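Objet : Re: [atelier-auto] les machines savent-elles faire les corvées, oui ou non ?

Bonsoir à tous,

désolé pour le délai, semaine chargée, je réponds dans le désordre.

Le message de départ pour ceux qui ont raté :

> Bonjour la liste,
> Je monte des coffrets chez Massawe depuis 14 ans et on me répète
> tous les printemps que le câblage sera automatisé « l'an prochain ».
> Pareil pour la vaisselle et le linge à la maison. Pour l'instant je
> vois des vidéos accélérées et rien d'autre.
> Est-ce que quelqu'un ici a vu un bras faire une VRAIE tâche d'atelier,
> sur une platine avec des fils, pas empiler des cubes ?
> Et si oui, en combien de temps ?
> Merci d'avance, et pas de plaquette commerciale svp.

Alors. Oui et non. Je bosse sur la cellule Lirnden en simulation, deux bras, une table en bois, une platine avec goulotte et modules sur rail. Donc du virtuel, je le dis tout de suite avant qu'on me tombe dessus. Mais c'est exactement le genre de boulot que tu décris, des petites pièces serrées les unes contre les autres et des fils fins au milieu.

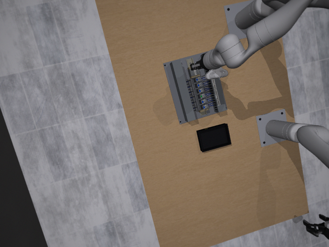

Cellule Lirnden, rendu de simulation : la platine et les deux bras.

Ce qui marche à peu près chez nous : amener la pince au-dessus du bon composant. On sait où est la platine, on sait où est le bras, la géométrie c'est réglé depuis longtemps. Même tournée de quelques degrés ça passe.

Ce qui ne marche pas : tout ce qui vient après. Appuyer juste assez. Sentir qu'un module est clipsé. Un monteur le sait au bruit et au bout du doigt, il n'y pense même plus. Le bras, lui, il a un chiffre d'effort et il faut décider quoi en faire. On a lancé 431 essais en mai sur la config Gadari, je ne donne pas de taux parceque le critère de réussite a changé deux fois en route et que ça ne voudrait rien dire. Disons que je ne confierais pas mon tableau électrique au truc.

J'ai mis nos notes au propre sur le wiki, avec une deuxième vue, pour ceux qui veulent. Je recolle le début ici :
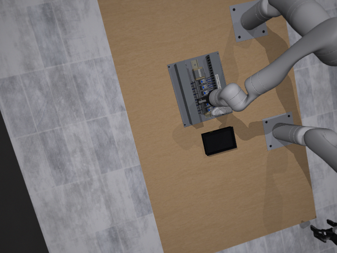
Temps de lecture : 5 min

« Approche par la droite de la platine. Le bornier noir est haut et dense, le poignet passe tout près, prévoir de la marge. Les voyants bleus servent de repère visuel mais ne pas s'y fier seuls, les ombres des bras bougent avec eux et la détection décroche. Tablette posée sous la platine : la déclarer comme obstacle, on l'a oubliée au premier passage. »

Voilà, la suite est du même tonneau, je vous l'épargne. Page « Lodik / approche » si vous avez l'accès.

Sur la question du temps. Un geste que ton collègue plie en 5 secondes, chez nous c'est plutôt 20, sans compter les reprises. Et encore, c'est l'approche et la prise, pas le raccordement. Donc pour les vidéos accélérées tu as raison de te méfier - regardez toujours s'il y a une horloge dans un coin.

Autre point qu'on sous-estime, la vision de près. De loin tout va bien. Quand la caméra est au ras de la pince on n'a plus que de la texture et de l'ombre, et l'algo doit se débrouiller avec ça.

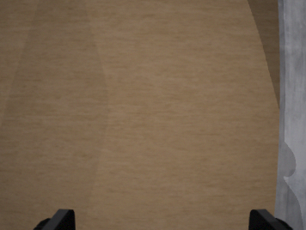

Un humain dans ce cas-là recule la tête d'un coup et se resitue. Il faut le programmer, ce recul, et décider quand le déclencher. On a essayé un seuil fixe, mauvaise idée, le bras passait son temps à reculer. Maintenant c'est un mélange des deux caméras, vue de dessus + vue de pince, et c'est mieux mais plus lent. Si quelqu'un a une meilleure piste je prends.

Pour la maison : même histoire en pire je pense. Dans l'atelier au moins la platine est plane, les pièces sont rigides, on a les plans. Un torchon n'a pas de plan. Vider un lave-vaisselle toujours chargé pareil, peut-être. Plier le linge d'une famille, pas demain. Avis perso, je ne bosse pas la-dessus.

Par contre je ne suis pas d'accord avec le « rien d'autre » de ton message. Il y a des morceaux de tâche qui tiennent. Présenter une pièce, tenir une platine pendant que le monteur câble, contrôler qu'il ne manque pas un module. Pas glorieux mais ça enlève de la fatigue. 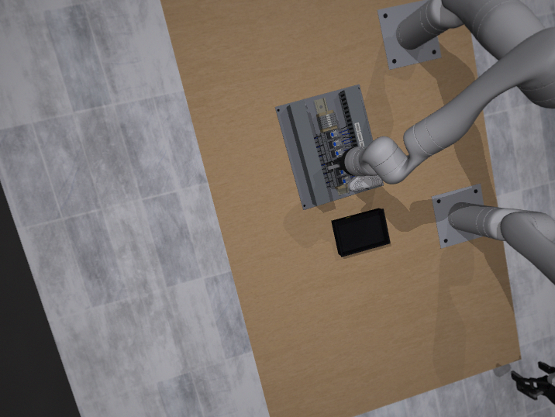 Et le deuxième bras, justement, c'est là que je le verrais en premier. Comme troisième main. Le faire travailler en même temps que l'autre sur la même platine, ça double surtout les soucis de collision, on y reviendra quand le premier saura faire son boulot tout seul.

Questions pour la liste, si quelqu'un a deux minutes :
- du retour d'expérience sur des pinces souples pour modules DIN ? les nôtres sont rigides
- quelqu'un a-t-il passé du simulé au réel sur du câblage, même un seul fil ?
- un jeu de platines un peu variées à partager, nos fichiers se ressemblent tous

Je file, réunion à 18 h. Je lis les réponses ce soir ou demain.

--
envoyé depuis l'atelier, pardon pour les fautes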